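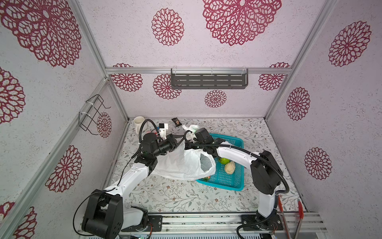 Bolsa blanca translúcida junto a una cesta calada, con una manzana verde y un panecillo en su interior.

Enero
Por Obaidul Jayawardena, gabinete de prensa de Landach

Landach pide pruebas antes de dar por buena la "compra ordenada" de Neleck

PARUTDEN. La asociación de consumo Landach ha presentado sus observaciones a la campaña "Compra ordenada", con la que el fabricante de menaje Neleck anima a los hogares a pasar los alimentos de la bolsa a una cesta calada nada más llegar a casa. La empresa sostiene que el cambio ahorra tiempo, reduce el desperdicio y deja la cocina recogida. Landach ha leído el folleto, la hoja técnica y el resumen de la encuesta, y de las tres afirmaciones solo ve motivos para aceptar una parte de la última.

La encuesta es el argumento principal de la campaña. Neleck afirma haber preguntado a 2461 hogares y asegura que la mayoría "nota la diferencia". El resumen no aclara qué diferencia, ni con respecto a qué, ni si quienes respondieron habían recibido antes la cesta de regalo. Landach solicitó por escrito el cuestionario completo y recibió una segunda copia del folleto.

"Una cesta es un objeto útil, en mi casa hay dos", declara Obaidul Jayawardena, portavoz de la asociación. "De ahí a decir que va a cambiar la alimentación de una familia hay un trecho que alguien debería molestarse en recorrer con datos."

Sobre el ahorro de tiempo, la asociación recuerda que pasar la compra de un recipiente a otro es una tarea añadida. Hay que abrir la bolsa, sujetarla, sacar lo que lleva y encontrarle sitio. Una bolsa fina se arruga, se pega a lo que contiene y se desploma sobre lo primero que tiene al lado. Después hay que guardarla o tirarla. El folleto empieza a contar los minutos cuando la cesta ya está llena, y así cualquier sistema parece rápido.

Tampoco convence la idea de que todo cabe en el mismo sitio. Las piezas redondas ruedan, las oscuras se confunden entre sí y los envoltorios pequeños acaban fuera. En una cesta compacta, el aguacate y la fruta de la pasión quedan apretados contra el resto, y para alcanzar lo que está debajo hay que mover lo que está encima. En una cocina con fruta madura, el peso sí cuenta, y la hoja técnica de Neleck no dice una palabra sobre golpes ni magulladuras.
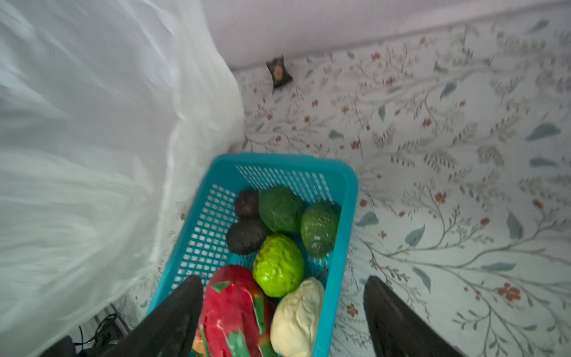
Qué promete la campaña y qué demuestra

La hoja técnica atribuye a la cesta una "ventilación del 100 %". Landach no ha encontrado en ella ninguna explicación de cómo se mide semejante cifra. Las paredes con ranuras dejan pasar el aire, eso se acepta sin discusión, pero el aire que circula alrededor de una cesta depende también de dónde se coloca, de lo llena que esté y de lo que se le ponga encima. Una bolsa de plástico echada sobre el borde basta para tapar parte de las aberturas.

La campaña cita además un informe de la consultora Jayasinghe, según el cual la fruta guardada en cesta "se aprovecha mejor". El informe ocupa 4 páginas, de las que 2 son fotografías. No figura en él la temperatura de las cocinas, ni cada cuánto se compraba, ni qué se entiende por aprovechar. La asociación ha pedido a la consultora esos datos y publicará la respuesta si llega.

Queda el orden. En este punto Landach concede que ver los alimentos ayuda a acordarse de ellos, y que una cesta abierta los enseña mejor que una bolsa cerrada. Aun así, el folleto reparte la compra como si solo hubiera fruta. Una mesa corriente reúne a la vez una taza, un paquete de algo para picar, una bolsa a medio vaciar y alguna pieza suelta que todavía no ha encontrado sitio.
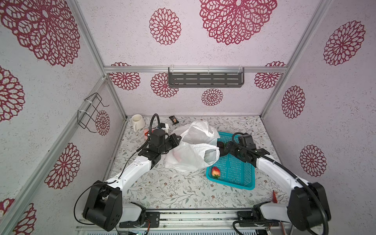
La asociación considera que cualquier consejo sobre organización doméstica debería partir de mesas así, con la bolsa todavía por medio, y decir con claridad qué se gana y qué se complica. El pan, por ejemplo, aparece en el folleto dentro de la cesta junto a la fruta, sin más indicación. ¿Se deja ahí toda la noche? ¿Se tapa? Neleck no contesta, y son las preguntas que hace la gente cuando llama a la asociación.

Landach no pide la retirada de la cesta ni desaconseja su compra. Solicita que Neleck publique el cuestionario de la encuesta, que suprima la mención a la ventilación mientras no indique el método de cálculo y que cambie "reduce el desperdicio" por una frase que pueda comprobarse. También propone que el folleto recuerde que un frutero, una caja o un barreño que ya esté en casa puede servir para lo mismo.

Quienes hayan adquirido la cesta a raíz de la campaña pueden enviar su experiencia, buena o mala, a la oficina de Landach en Parutden. Se agradecerá que indiquen qué guardan en ella y durante cuánto tiempo. Las respuestas se harán públicas junto con las preguntas.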